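Two weeks of teaching an arm to move fruit

I've spent most of the last two weeks holding a robot by the wrist. A few people at work asked what that involves, so I'm writing it down while I still remember the parts that annoyed me.

The job sounds small. There is a table with a few things on it, and the arm has to pick up the one it's told to and put it down somewhere else. Apple, pear, orange, and whatever else is on the table that day. The arm learns this from recordings of a person doing it through the arm. We call one recording a demo. The target for this round was 500 demos, split between two people, me and Bohdan Hrytsenko.

There are two ways we make them. In the first, you put the arm into a soft mode where the joints give when you push, and you walk it through the motion with your own hands. In the second, you sit at a desk with a hand controller and drive it. Bohdan likes the controller. I started with hands on and only switched over in the second week, and I still think both are worth doing.

Hands on is easier to understand. You take hold above the gripper, pull it over to the pear, lower it, press the pedal to close the fingers, lift, move, press the pedal again. Anyone can do it badly in five minutes. Doing it well took me longer. The arm has weight even in soft mode, and if you push only from the wrist the elbow lags and then swings out at the end. I learned to keep one hand on the forearm and one near the flange and to move from my feet. By the second afternoon my shoulders hurt in a place they don't normally hurt.

The other trouble with hands on is that you are in the camera's view. Your sleeve is in it, your fingers are in it, and when the arm runs by itself later there is no sleeve. For that reason we don't train on the hands-on video directly. We record the joint positions while I push, then put everything back where it was and let the arm replay the motion with me standing away from the table. The replay is what gets kept. It means every demo takes twice as long, and it means you have to put the apple back exactly where it started, which is harder than it sounds with something round. Modupe Onyeka suggested small pencil marks on the table, and we used those for a day until she pointed out that the camera could probably see them too. We rubbed them out. Now there's an overlay on the monitor that shows the starting picture at half strength, and you nudge the fruit until the two line up.
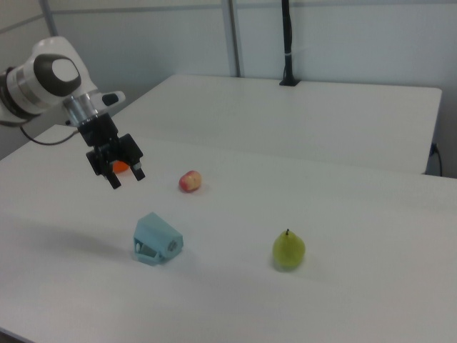 The controller has none of those problems and a few of its own. You lose the feeling in your hands. When I push the arm down myself and a finger touches the table, I know right away. With the controller I find out when the arm stops and the software, which is called Joltham and was written in our group before I got here, throws a red box on the screen. My first morning on it I had eight stops before lunch. All of them were from going too low on round things. You want to reach under the widest part of the fruit, and from the desk it is hard to judge how much room is left between the fingertips and the tabletop.

Bohdan's advice was to stop looking at the fruit and look at the shadow of the gripper. As the fingers come down, the shadow comes in to meet them, and you get a feel for the gap. That helped more than any of the settings I'd been changing. The light in our room is very even, so the shadows are faint, but they're good enough once you know to watch them.

Speed matters too, in a way I didn't expect. When I got comfortable I got fast, and the fast demos were worse. I would start closing the fingers while the arm was still coming down, which works fine when I do it, because I'm correcting the whole time. The trained model copies the early closing and doesn't copy the correcting. It would arrive at the apple with the fingers half shut and push it across the table. Anjani Latuheru, who runs the training side, sent me a plot of gripper width against height for my demos and for Bohdan's. His were a neat step. Mine looked like a slide. I redid about a day's work after that.

So the rule now is to come over the top, stop for a beat with the fingers open, go down, stop, close, stop, lift. It feels slow and a little silly when you're doing it. The recordings are much more alike, and the model has an easier time.

Some notes on the objects, for whoever does the next round.

The pear is the easiest if it is standing up. You come at it from the sides and there's plenty to hold. If it is lying down, turn the wrist so the fingers close across the fat end. I wasted a lot of time trying to pick it up by the narrow end, and it swings when you lift it.

The apple rolls. Go straight down and make sure both fingers touch at the same moment. If one finger touches first, the apple moves toward the other one and turns, and then you're holding it off center. You can still lift it, but don't keep the demo.

The orange one is small, and the gripper hides it from where the camera sits if you come in from the back left. I didn't notice this for a while because I was standing next to the table and could see it perfectly well. The model only gets the camera view. Sotiris Liapis went through a batch of mine and asked how the arm was supposed to know where the thing was for the last part of the way down. I had no answer. Now I start those from farther off so that there is a clear look at it first, and I do everything from the desk with only the monitor. If I can't tell where it is from the monitor, I shouldn't be going down yet.

The blue printed part is a different kind of problem. It doesn't roll, but it has open sides and a sloping top, and there are only a couple of good ways to hold it. Pick one and stick to it. Bohdan and I were using different grips for the first 100 demos with that part on the table, and the model did something halfway between the two that worked for neither. We wrote the agreed grip on the whiteboard after that.

Move things between demos. I know everyone says this. In practice you put the apple back near where it was because your hand is already there. I looked at my start positions plotted over the table and they made a clump in the middle with hardly anything near the edges. Anjani's script now tells you where to put each thing before it will let you record. I complained about it for a morning and then got used to it.

Also watch the cable. Ours hangs off the underside of the arm, and if you turn the wrist the long way around a few times it winds up and starts to pull. On hands-on demos you can feel it. On the controller you can't, and the first sign is that the arm is slightly off from where you sent it. I check it every time I change objects, and I throw out any demo where it dragged something.

About throwing demos out: do it right away. Joltham has a key for it. In the first week I told myself I'd go back and mark the bad ones later, and when I sat down on Thursday to do it I couldn't remember which ones I'd meant and had to watch them all. A missed first grab that you recover from is worth keeping if you recover cleanly, and Khrystyna-Mariia Lytvynenko would like more of those, with a tag. A long wobble over the table while you decide what to do is not worth keeping. The model will learn to wobble.

As of this afternoon we have the full set. The first model trained on part of it picks up the pear most of the time and is poor with the apple, mainly when the apple is close to something else and one of the fingers has to come down in a narrow gap. I don't have many demos like that, so the next round will have more crowded tables. We start in September, and Modupe is taking Bohdan's half. I've asked her to try hands on for a day before she goes to the desk, so she knows what the arm feels like when it touches something.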